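Skip to content
Home | News | Projects | Downloads | Press | Contact
Search this site
Search

August
By the Flostine press desk

Marty learns to tidy a desk it has never touched

I've been waiting months to write this one, so forgive me if I gush a bit. Our research team at Flostine has released the results of Marty, a method for teaching a robot arm to clear up a messy desk using practice that happens entirely in simulation. The simulator is our own, it's called Loltton, and as of this month anybody can download it and have a go.

The idea behind Marty is quite simple to say and was a pain to get right. We give the arm a tabletop with everyday stationery scattered over it – pens, markers, a keyboard, bits and bobs – and ask it to pick one thing up and put it somewhere sensible. Then we shuffle everything and ask again. The floor changes, the table turns, the colours shift, and the arm has to cope. Older versions of our software learned one desk beautifully and fell to pieces when a pen was lying at a new angle (I watched this happen a lot, and it never got less painful).

What's new is how Marty chooses its next practice desk. Before each round it looks back over the layouts it got wrong and builds fresh ones that are close to those, so it spends its time on the awkward cases. A thin pen lying close to something bulky comes up again and again, and so it should!

We trained on 2522 desk layouts and then tested on 700 that Marty had never met. It finished the job on over two thirds of them, and our previous method managed fewer than half. The whole training run took two days on a single office workstation, and I still can't quite believe that.

I should say plainly what we haven't done. These are results from simulation. Trials on a real arm start at our Meltton workshop in the autumn, and we expect the numbers to drop when they do. Very flat items are still a weak spot too, and the team would love to hear from anyone who has cracked that.

What's in the release

1. The Loltton simulator, with the full set of training and test desks. You can turn the table, swap the floor pattern and move any of the loose items before you press start. A typical desk has the black arm working over a white top with an orange border, a keyboard by the gripper, a cardboard box further back, and pens and markers lying about at different angles.
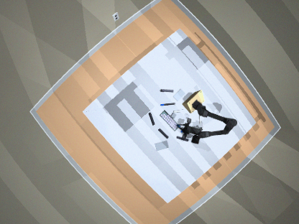
2. The Marty training code, plus the finished model if you'd rather skip the training and go straight to playing with it.

3. A short paper covering the method, the test results and a frank section on failures. Please do read that section, it's my favourite part.

Everything is free for teaching and research. Firms that want to use Marty in a product should get in touch through the press page first, and we'll pass you on to the right people.

Stills and clips are available on request. We're also happy to set up a call with the research team, mornings are best.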